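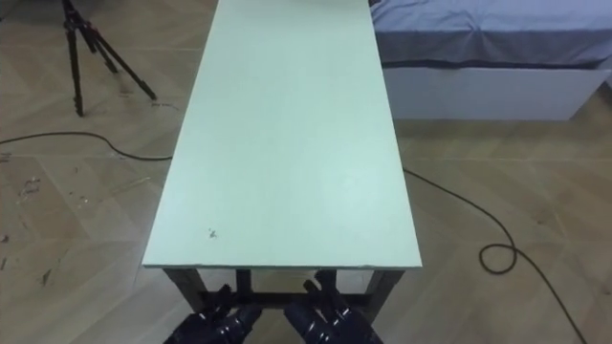
December, quarter to eleven at night

Too wound up to sleep, so I'll write until the tea is gone. Corina Sârbu asked me this morning whether I'd take over the parents' and caregivers' group at Plilten, and I said yes before she got to the end of the question! It has 17 members now, most of them from the Brestovar office, and I've been hiding at the back of the calls ever since Mom moved in with me.

Anca Ardeleanu came by at lunch and we talked for 45 minutes — her daughter's hearing aids, my mother's pills, whether managers should get a training on all this or just a good talking-to. She thinks we should ask for flexible mornings first and leave the money for later. I'd like both, but she's been at the company longer than me and knows who gets grumpy about what.

I must write to the Limulham people about joining in, and find my notes from the spring. Mom is coughing again, so I'll go look in on her and then bed.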